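September walk-through, front hall and reading room, Endell House

Filled in by Vitória Frade, with comments added by others as the sheet went round. Please write on it! It comes back to me much more useful when people do.

I know this list has grown. It started as a half page about trailing cords and now it covers the artificial flowers as well, mostly on account of how many we have and where we like to put them — by lamps, on top of radiators, halfway into doorways. I have kept the order you would walk it in, starting at the front door, and I've written my comments under each line while they were fresh.

## 1. Front hall

- [x] **Doorway and mat clear.** Yes. The mat has a curl at one corner again and I pressed it flat with my foot, which fooled neither of us. It needs the double-sided tape.
- [x] **Umbrella stand weighted.** Yes, the bag of gravel is still in the bottom.
- [ ] **Tall vase steady on the hall table.** Not quite. It rocks if you brush past with a coat on. I would like it moved back against the wall, or swapped for the heavy Karakaya one from upstairs, which nothing short of an earthquake would tip.
- [x] **Exit sign visible over the arrangement.** Yes, now that the tall branches have been trimmed.

## 2. Artificial flowers, condition

This is the part I spent longest on, and I'll own up to enjoying it. Each stem gets picked up and looked at properly, front and back, then the head is given a very gentle tug and a turn. What we are looking for is anything loose that a small visitor could pull off and put in a mouth, any bare wire, and any fabric so dusty or ragged that it ought to be retired.

- [x] **Petals attached.** The pale blue one that looks like a hydrangea is a dear thing and I gave it a good going over. The petals held when tugged. Some of the edges are ragged, which I count as wear and not as a fault, but I'd like it looked at again next time.
- [x] **Flower centers firm.** Those little cream tufts are the first thing small fingers go for, so please do check each one with a fingertip. All held.
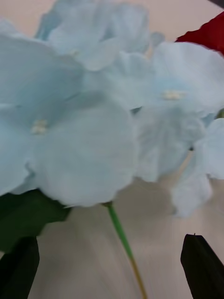
Raed Mahasneh wants it written down that a tug on the petals isn't enough by itself, and that the whole head should be turned a little on its stem too, as he has had heads come away in his hand that passed the petal test perfectly well. He would also like ragged edges trimmed with nail scissors the same day, before somebody starts picking at them. I had already been turning the heads, Raed, but I hadn't said how far, so let's settle on a quarter turn each way and no more. The scissors I'm happy to agree to, and there is a pair in the desk drawer.

- [x] **No bare wire at cut ends.** Found one, on a white stem from the back of the big basket, and wrapped it in florist's tape. It is fine now, but I'd like somebody else to run a thumb over it.
- [ ] **Dusted.** Half done. The reds show it worst. Use the soft brush or a hair dryer on the cool setting, and please take them outside first — last time I did it indoors I was sneezing into the evening.
- [x] **Color coming off on hands or cloth.** Tested with a damp white cloth, one wipe on each color. Nothing to report.

## 3. Stems, leaves and how they stand

Heads get all the attention and stems do all the work, so they have their own section. A stem that has been bent back and forth too often will give at the bend, and you tend to learn about it when the bloom is lying on the floor where somebody is about to step on it.

- [x] **Stems sound along their length.** Run your fingers from the head down to the cut end. On the blue hydrangea the main stem goes from bright green to a more olive yellow farther down, and there is a thinner stem beside it, so follow both of them.
- [x] **Leaves secure.** Hold the stem, not the leaf, and wiggle. The serrated edges on the bigger leaves catch on knitwear, so anything with a leaf at elbow height should be turned to face the wall.

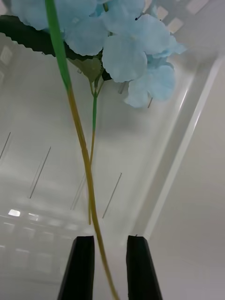
- [ ] **Stems kept back from the walkway.** The reading room basket fails on this one. It leans out past the edge of its shelf, and Tala Farah has caught her sleeve on it more than once. I pushed everything back by a hand's width, but the real cure is a deeper basket.
- [x] **Nothing standing in water.** A kind soul had watered the ones by the window. I've emptied the vase, dried it, and put a little card beside it.

## 4. Heat and light

- [x] **Flowers clear of lamps.** Clear. The Ondholm lamp gets hotter than you'd think, so leave it a full arm's length on every side.
- [ ] **Flowers clear of radiators.** There were two small pots on the reading room radiator. It isn't on yet, but it will be, so I moved them to the bookcase. Please don't move them back, however nice they looked.

## Still to do

- Tape for the mat.
- Swap the hall vase, which is a two-person lift.
- Finish dusting the reds.
- Deeper basket for the reading room. Hiba Salameh is going to ask at Brorton whether they have one with a flat bottom.

The sheet lives on the hook behind the desk. If you put something right, put your initials beside it, and if you find something I've missed, write it in the margin and I'll add it to the next one.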